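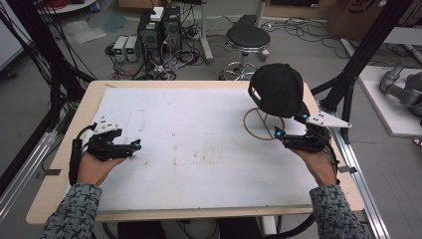
Pumine opens its Hultton workshop in May, and I'm so happy I get to write this one myself!

I'm Nafula Koech, and I've run our repair classes out of borrowed rooms for years. Now we have 3,043 square feet of our own on the old Bresum site, with 46 places in the evening group and 48 on the waiting list already (sorry, we're working on it).

Classes cover lamps, chairs, zippers and bike brakes. Valdir Barbosa teaches the chairs – bring one that wobbles. A six-week course costs $78, tools included, and you can pay in two parts.

Doors open at 10 a.m. on the first morning, with coffee and a free mending table until noon. Parking is behind the building, off the side street.

Press contact: Chepkoech Mbwambo, Pumine front desk, Hultton.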